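Mar 30, 2025

Up before the alarm again. Rain on the skylight since before five, and the gutter over the back step is still spilling where the bracket came away. I put the bucket under it and went back in for coffee.

Finished the last of the seed sorting. I have been putting it off since January and it took most of the morning. Everything was spread out on the dining table in the old envelopes, some of them so faded I had to guess from the shape of the seed. The beans are fine. The parsnip I threw out, as it never keeps past a year. I had three packets of the same leek, all opened, all half full, which tells me I buy leeks without looking. I tipped them into one jar and wrote the oldest date on it to be safe.

The order from Hodine came yesterday and I checked it against the slip. They sent the yellow onion sets instead of the red. I wrote to them and they answered within the hour and said to keep the yellow ones, the red will follow. The total was 181 dollars with shipping, more than I meant to spend, but that covers the netting and the new hose fitting too. I will not need netting again for a few years if I remember to bring it in before the frost.

After lunch the rain stopped and I walked up to the allotment by way of Skundberg Lane. The path is bad past the second gate. Somebody has put down planks and they are slippery, so I went along the edge and held the fence. The plot itself drained better than I expected. The two raised beds were fit to work. The low corner was standing in water, the same as last spring, and I am now sure that it needs a proper trench and that forking in more sand will not fix it. I marked a line with string from the corner to the ditch.

Dug over one bed and quit when my back started. Turned up a lot of worms and one good trowel I thought I had lost in July. The handle has gone soft but the blade is all right. The garlic is up, a hand high, a few tips yellow. The rhubarb is pushing out and I put the old chimney pot over one crown to force it. The other crown I am leaving alone this year.

The rain gauge had 3 inches in it. I had not emptied it for a while, so that figure does not mean much, but I wrote it in the book anyway. The book is nearly full. The first page is for a leap year and has lines for 366 days, and I have been squeezing the years since into the margins. I should buy another one before the summer and copy over the frost dates, which are the only part I ever look up.

Spent a while at the kitchen table this evening with the planting plan. Last year I had potatoes in the long bed and the tomatoes right behind them, and I blame that for the blight, or at least for how fast it moved. This year potatoes go at the ditch end, once the trench is in, and the long bed gets beans and squash. Tomatoes stay home against the wall. I am trying a short early variety called Farnia that the woman at the seed swap recommended. She said up to 1000 seeds in the bag, and I believe her, it weighs a fair bit for tomato seed. I have sown two dozen on the windowsill and will give the rest away.
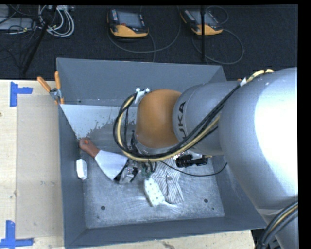

Is it too early to put the potatoes in? The soil at the ditch end is still too cold and wet, so they can sit in their egg boxes for another two weeks.

Moved the egg boxes from the hall to the spare room, where there is more light. The sprouts in the hall were getting long and white. Rubbed the weak ones off and left the stubby dark ones at the top.

Supper was the last of the frozen beans with rice. There is one bag of chard left and some stewed plums, and then the freezer is down to bread — I should defrost it before anything new goes in.

To do: phone about the gutter bracket. Ask at Hutapea whether they rent trenching spades by the day or only by the weekend. Wash the pots in the shed. Buy string, as I used the last of it on the line to the ditch.

Bed at ten. Raining again.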